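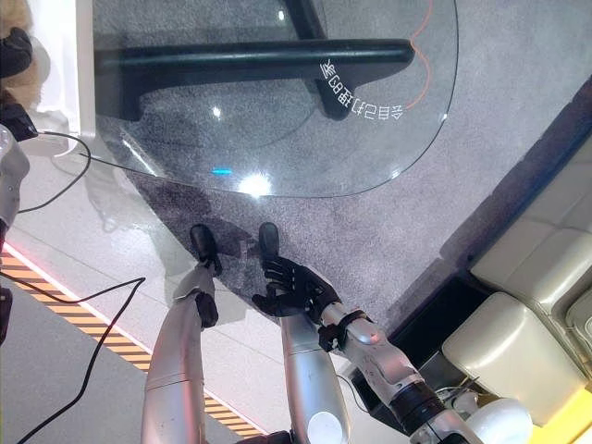

How do I get a second remote to work after a dead key battery wiped the pairing?

I have a 3,753-pound sedan from 2011 with the Hirnen aftermarket alarm and keyless entry module. The battery in one of the two remotes died in June and I left it that way for a few weeks. After I put in a new CR2032, the red light on the remote blinks when I press a button but the doors do nothing. The other remote still works from across the parking lot. The blade part turns in the ignition and the engine starts, so I assume the transponder chip is fine. Is there a way to pair the remote again at home, or does this have to go to a locksmith?
Frans Van Hecke
Posted 2019-09-22

Meijer_keys
You can pair it at home. The Hirnen module stores remotes in numbered slots, and entering learn mode clears all of them, so have both remotes with you before you start.

Sit in the driver's seat with all doors closed. Turn the ignition from OFF to ON 3 times within ten seconds and leave it ON the last time. Press and hold the valet button under the dash until the horn chirps once. Press LOCK on the first remote and wait for a chirp, then press LOCK on the second remote and wait for another. Turn the ignition OFF. The parking lights flash once for every remote stored.

If the second remote gives no chirp, open it again and check the battery contacts. The negative tab on these gets bent flat when the old cell is pried out, and the remote then has enough contact to light the LED but drops out on transmit. Lift the tab slightly with a plastic pick. Measure the new cell too – it should read 3 volts or a little more with no load.

The transponder is a separate circuit with no battery, so nothing you do in learn mode affects starting the car.

zomska77
had same thing on mine, bought a new remote on line and it didnt work either. wrong frequency. check the number on the back of the case before you order

Joris Koster
The procedure above is right for modules with a valet button. Some later ones have no button and use the driver's door lock switch in its place: same ignition cycles, then hold the switch on UNLOCK until the chirp.

One more thing to rule out is a rolling code that has gone out of step. Stand next to the car and press LOCK on the dead remote twice, one second apart. On most modules this brings the counter back in line without touching the stored slots, so I would try it first. If the remote was pressed many times out of range – in a pocket, for instance – the counter can be too far ahead, and then learn mode is the only way.

A locksmith with a Rastuver tester can tell you in a minute whether the remote transmits at all. Mine charged nothing for the check.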